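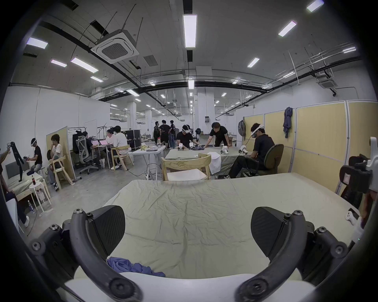

Vol. 14, p. 121

Eyvindur Juhl
November

4. What the written rules cover, and what they leave out

Figure 3. A shared workspace during garment handling. Hand-held gripper in the foreground; operators wearing headsets at the second table and near the robot arm.

Most of the good-practice documents we reviewed assume one robot, one operator and a marked boundary between them. Figure 3 gives a fair idea of why we doubt that assumption. Two people share a cloth-covered table, one in a headset working with a pair of grippers and the other leaning in to handle a garment. A third person, also in a headset, sits beside a robot arm. Others are at laptops a short distance off. It is hard to say where the boundary in the Plondstead guideline would be drawn in a room like this, and the guideline offers no help.

The Plondstead text asks for a "clear operating zone" in its second clause and never defines it. The Patano checklist does better on paper. It has 80 items, each with a box to tick, and it asks whether the operator can see every person within reach of the arm. An operator wearing a headset may or may not be able to answer that, depending on what the headset is showing. The checklist treats the answer as yes once the box is ticked. We found 128 completed copies in the records made available to us, and in 121 of them every box had been ticked. We do not take this as evidence of safe work. It may only show that people fill in forms the way forms ask to be filled in.

Hand-held grippers raise a different problem. Fashola's code of practice leaves them out on the grounds that they are tools and carry no hazard of their own. That may be defensible for the device by itself. It is less convincing when hand-held devices are used in the same room as a robot arm, where cables run across the floor and people move between tables. None of the three documents has a line about cables. None says who may speak to a person in a headset, or how to get their attention.

The Cilmont draft is the longest of the group and claims to rest on almost 2,000 hours of logged work. We asked for the logs and were sent a summary. The summary counts stoppages but gives no causes, so a dropped towel and a struck hand would be entered the same way. Until the causes are released, we cannot see how the draft's recommended distances were reached, and we have not used them in Section 5.

We would favour a shorter rule that names one person as responsible for the whole room during a session, with no headset on. Whether such a rule would be followed is a separate question, and our data do not settle it.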